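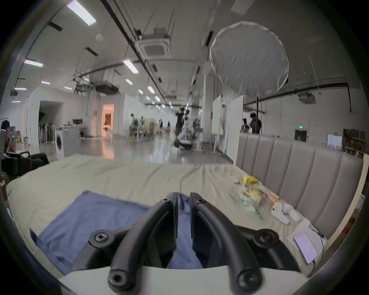 Search reviews Go

Workplace > Automation > Reviews

Plorkirix hand grippers

Reviewed by Ruaridh Urquhart

We have used a pair of Plorkirix grippers at Semple for 7 weeks. You squeeze them by hand, work the cloth as you normally would, and the recordings go to train the folding arms. My team used to fold shirts and rental linen all day. Now two of them spend most of a shift teaching.

The grip is good. Thin jersey is where I expected trouble, and the pads hold a hem well enough. You do have to slow down, and people who fold fast by hand find that hard at first. Our best day so far is 381 usable recordings, on a Tuesday.
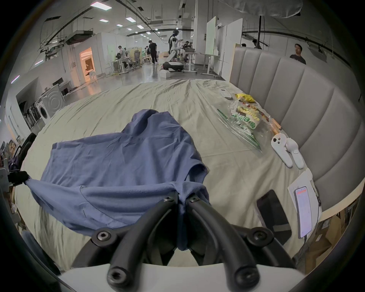 Lifting a T-shirt by the hem, one gripper on the fabric and another at the corner.

Wrists get tired before lunch. Illo, the software that comes with them, is slow to save and has lost work on us — 2 sessions in January.
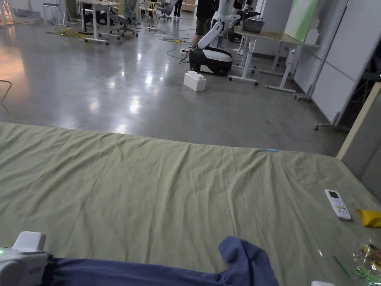 Staffing is the part I get asked about. No jobs have gone, but the work is different and the pay grades haven't caught up. There is more standing and more fussing over the setup. A sheet as wrinkled as the green one on our mattress is fine for practice, but Stollemari, who service the arms, want a share of the recordings done on a smooth one. That means remaking the bed between runs, and it should be counted as work.

I would buy them again, with a lighter handle.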